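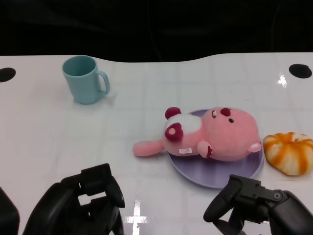

Cuvton opens toy and tableware library in Clemden

For immediate release
18/12/2024

CLEMDEN – Cuvton has opened a lending library for children's play tableware and soft toys at its Jakubowski Street rooms in Clemden. Families, playgroups and home-based carers can now borrow mugs, cups, plates and plush toys for up to 60 days at no charge.

The collection holds 1367 catalogued pieces. Most are coloured plastic tableware, in sets made up of a mug or cup and a plate, with a soft toy packed alongside. Members may choose their own mix from the shelves or take a set as it stands.

Cuvton has run a similar service in Julitbridge for two years. Demand there grew past what the Julitbridge rooms could store, and 200 families from the Clemden side had been making the drive to borrow. Those members have been moved to the Clemden branch and do not need to join again. Their existing loans stay on the old due dates.

Pretend meals are the main use for the sets. Younger children pour, serve, stack and pass things around, and older ones lay the table and take orders. Cuvton selects tableware in plain colours, such as teal, light blue and lavender purple, so that pieces from different sets can be put together and a child can be asked for one by its colour. Patterned pieces are accepted as donations but are kept in a separate section.

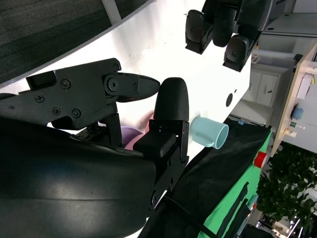
Returned items are checked one at a time before they go back on the shelves. Cups get the closest look, particularly at the rim, where bite marks and small cracks are most common. A light blue cup lying on its side on a white tabletop, with its mouth open to view, is easy to inspect right down to the base, and borrowers are encouraged to do the same check at home before packing up. Cracked pieces should be reported on the return slip. There is no fee for ordinary wear.

Soft toys are handled separately from the tableware. Each one is looked over for open seams, loose eyes and worn patches, then laundered according to its label. Labels should be left on – a toy returned without one is withdrawn from lending. Borrowers are asked not to wash soft toys themselves unless there has been a spill, and to note on the slip if they have done so.

Tableware should be washed by hand in warm soapy water and dried fully before it is returned. It should not go in the microwave or be used for hot food or drinks. The sets are lent for play.

Loans are limited to 2 sets per household and may be renewed once if no other member is waiting. Playgroups can apply for a larger loan and should allow a week for it to be packed. New members need to bring proof of address and fill in a short form at the desk.

Donations of clean, undamaged plastic tableware are welcome during opening hours. Soft toys can be accepted only at Julitbridge until April, when the laundry area at Clemden is due to be finished. Glass, ceramic and metal pieces cannot be taken at either branch.

Enquiries about membership, group loans and donations can be made at the desk in Clemden or Julitbridge.

ENDS

Filed under: Media releases, Clemden, Families and play

Search this site Enter keywords Go

Page last updated: December 2024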